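Can a machine do the boring jobs yet?
Shop Talk > General, February 2020

jorozco57
My brother-in-law swears that in a few years we'll all have something in the garage that sorts the screws and folds the towels while we sleep. I run a small packing room at Drillport (four of us on a good morning) and I'd love to believe him, I really would, but I keep looking at my returns shelf and thinking, who is going to teach it all this? Has anyone seen one do real chores?

Nii W.
Welcome, Jaqueline! Depends what you call a chore. My dishwasher is a robot as far as my knees are concerned. Towels, no, not in my lifetime.

ruairi_oc
Oh, I think Nii is being gloomy. Picking parts out of a bin was hopeless when I started, and now I'd trust an arm with plenty of it, so long as the parts are stiff and all much alike. Plain blocks, red ones and green ones lying any old way in a gray bin, that sort of thing is fair work for a gripper these days.

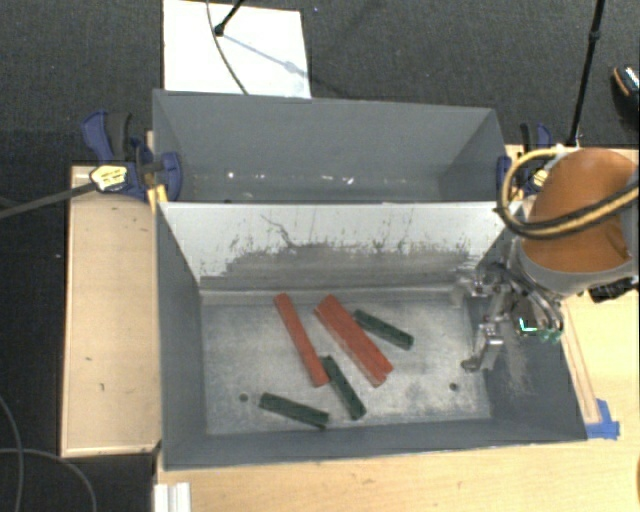 Where I get nervous is when pieces lie flush against each other, or something ends up tight to a wall and the fingers have no room to get in. A person just nudges it with a thumb and never thinks twice.

Fergal D
Sorry Ruairí, can't agree. Stiff and all much alike describes nothing in my shop! We priced a cell last March and I'd still rather pay a good kid who can tell a bent bracket by feel.

jorozco57
Fergal, that's my returns shelf exactly. Ruairí, what about things in plastic bags?

ruairi_oc
Ah. Bags. Give me a minute on that one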